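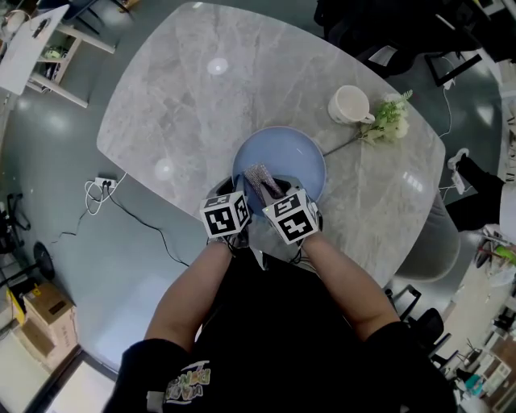 tuppence_ha'penny replied:

I'd take the cash dividend and be done with it. The board of Ornidthorpe has been offering shares in place of money for two years now, and every time they do it they use the word "flexibility", and every time the price is lower by the summer. A company selling paint and wallpaper ought to be able to find the money to pay its owners. If it can't, I'd like it said in plain words on page one and not in note 13.

6 min read

Home | Shares | Funds | Pensions | Beginners | Log in

mildly_solvent wrote:

For anyone arriving in the middle, the question was mine and it got moved from Beginners, presumably because it frightened them. I hold 1,440 Ornidthorpe through Wumon. They've sent me a message saying I can have the final dividend as cash or as new shares, and I have until noon on Tuesday to choose. On the present price the yield is 9 per cent, which I was taught to regard as either a gift or a warning. I bought them for the income. I don't need the income this minute. Do I take the shares?

bearish_badger wrote:

Nine per cent is a warning. The market is not a charity, and it has read the same accounts you have, possibly further than the photographs.

Look at the stock figure. Sales are flat, and the amount of paint sitting in the warehouse has gone up two years running. They call it "investment in availability". I call it a lot of magnolia.

sidecar_annie wrote:

Bit harsh, badger. They took on the Joshi shops last spring and those had to be filled with something. You can't open the doors on a decorating shop with three tins and a nice smile. Stock was always going to go up before sales did.

I work in a different bit of retail (not saying which, we're all very sensitive at present) and when we took over another chain's leases it was a good year before the numbers stopped looking silly. The shelves cost you money on day one and the customers wander in when they feel like it.

bearish_badger wrote:

A good year is what it's been, though. The Joshi shops were supposed to be paying their way by August. I went back through the trading update and the word "Joshi" does not appear in it once. When a purchase is going well, directors can't be stopped from mentioning it.

sidecar_annie wrote:

Or they've been rebranded and there's no Joshi left to mention? The one near me has had the Ornidthorpe sign up since before Christmas. Sometimes a missing word is a new sign.

bearish_badger wrote:

I will give you half a point for that.

mildly_solvent wrote:

I'm enjoying this a great deal but could someone tell me what to click.

ledger_domain wrote:

Nobody on here can tell you what to click, there's a notice at the bottom of every page that says so, and then we all do it anyway.

Things I'd want to know first. Are these in an ISA? If they are, tax doesn't come into it and you can choose on merit. If they aren't, a dividend taken as shares is usually taxed as though you'd had the cash, so you can end up owing tax on money you never saw. People get caught by this every year and then come on here to be cross about it.

Second, what price are the new shares being issued at? It's normally an average over several days around the time the shares go ex-dividend. If the price has dropped since, you'd be paying more for them through the scheme than you would by walking up and buying some.

Third, what does Wumon charge you to buy? If the answer is nothing, then cash gives you every choice you had before plus the choice of not buying.

mildly_solvent wrote:

ISA, yes. The price in the message is a bit higher than today's. Wumon charges for ordinary purchases but does a cheap monthly one if you don't mind which day it happens.

ledger_domain wrote:

Then I know what I'd do, and I've carefully not said it.
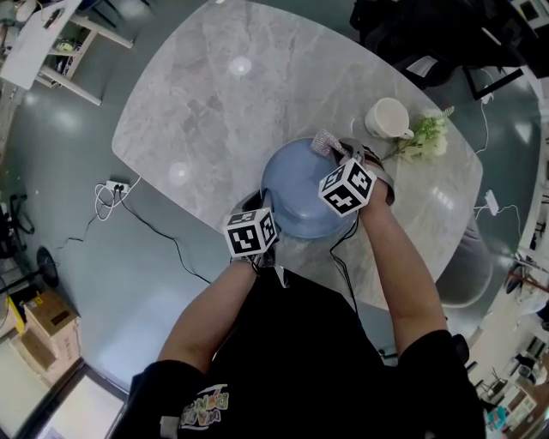 oldgreyratchet replied:

You're all arguing about the wrapping paper. Whether he gets the dividend as money or as bits of paper, the company is worth the same on Wednesday morning, so the only question that matters is whether it can keep paying. And that depends on how long it makes its suppliers wait.

I used to sell to firms like this one. They paid at 30 days, regular as the bins. Then one year it was "end of month following", and then it was a new person in accounts who hadn't been given the password. The annual report that year said they had made excellent progress on working capital. I was the excellent progress.

tuppence_ha'penny wrote:

Are you saying Ornidthorpe do that?

oldgreyratchet wrote:

I'm not saying they do anything. I never sold them so much as a brush. I'm saying look at what they owe to suppliers compared with what they buy, this year against last. If it's gone up faster than the purchases, some of that lovely cash at the year end belongs to somebody else and will be wanted back.

bearish_badger wrote:

It's gone up. Not wildly, but it's gone up. Stock up, suppliers stretched, debt flat, dividend held. You can draw your own arrows.

sidecar_annie wrote:

They also changed the ordering system! It's in the chairman's bit. They moved the lot on to Wisow in the autumn and invoices got held up while it bedded in. We had a system change two years back and there were people who didn't get paid for ages, and there was no cunning plan behind it, it was just that the thing couldn't cope with a supplier having an apostrophe.

tuppence_ha'penny wrote:

As a person with an apostrophe I take that seriously.

I still think the simplest reading is the right one. A board sure of its cash doesn't go round asking holders whether they'd mind not having any. I've owned three companies that did this. Two cut the dividend the year after. The third is fine, and I sold it.

ledger_domain wrote:

Plenty of perfectly dull trusts and big firms run these schemes for decades because small holders like them. It saves dealing costs. I wouldn't hang a company on it. The stock figure bothers me more, and I don't buy annie's version all the way. If the extra was all for the new shops, I'd expect it to have levelled off by the half year, and it didn't.

sidecar_annie wrote:

Fair. I'd want to see the next set. I hold some, before anyone asks, bought far too high, so discount everything I say accordingly.

bearish_badger wrote:

I had been discounting it from the start, but it's good to have it in writing.

mildly_solvent wrote:

Right. I've gone for cash. Wumon then asked me if I was sure, twice, and offered me a short video about long-term thinking.

I'm keeping the shares I've got until the half-year figures, and if suppliers and stock have both gone up again I'll sell and put it all in something with no wallpaper in it. If I've misread the form I've got till noon on Tuesday to change it, so do shout.

oldgreyratchet wrote:

Check it's landed as cash in the corporate actions page and not only in the message. Mine once said "instruction received" for a week and then gave me the default.

mildly_solvent wrote:

Where is the corporate actions page?

oldgreyratchet wrote:

On Wumon? Account, then the three little lines, then History. I don't know why it's under History when it hasn't happened yet.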